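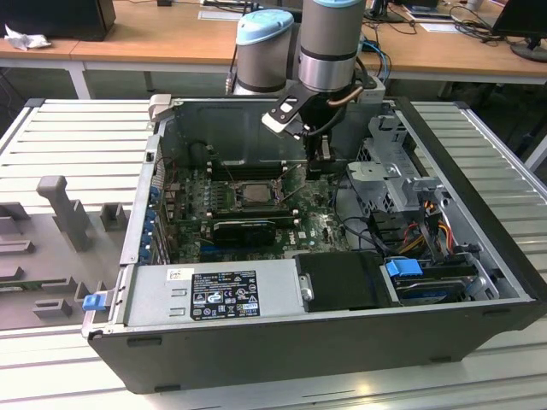
Le boîtier couché sur l'établi, panneau latéral retiré. Carte mère verte au milieu, bloc d'alimentation au premier plan.

L'atelier Mancombe, côté unités centrales

Bienvenue sur cette petite galerie, que je promettais depuis le mois de février et que j'ai fini par mettre en ligne entre deux cafés ! Elle ouvre avec une tour de bureau comme il nous en passe beaucoup entre les mains à l'atelier Mancombe, et je dois avouer une vraie tendresse pour ces machines-là, vendues pour taper du courrier et remplir des tableaux, et si joliment rangées une fois qu'on les ouvre.

J'aime beaucoup le bleu, pour commencer. On le retrouve sur les loquets des slots d'extension, le long de la paroi, sur la languette au bout de l'alimentation et sur le clip qui tient le disque dur dans sa baie. Quand on débute, c'est un repère bien commode (et quand on ne débute plus, on est content de l'avoir aussi, surtout en fin de journée).

Le processeur est en place dans son socket, avec son levier juste à côté, et la carte graphique noire occupe son emplacement un peu plus bas. Sur la carte mère, le logo DELL se lit en blanc. Quant au faisceau rouge, orange et jaune qui sort de la cage métallique, je le trouve presque gai au milieu de tout ce métal nu.

La tour appartient au lot Zokdale, 46 unités en tout, dont 11 sont déjà passées à l'établi. Pour chacune nous remplissons la même fiche : mémoire, disque, alimentation, état des câbles, et une ligne libre où l'on écrit ce qu'on veut. Les fiches terminées partent dans le classeur Brornetti, sur l'étagère du fond, et vous pouvez les feuilleter en passant nous voir.

Si vous avez chez vous une tour du même genre, écrivez-nous un mot, nous sommes toujours curieux de savoir ce qu'elles deviennent !

Page mise à jour le 18 mars 2025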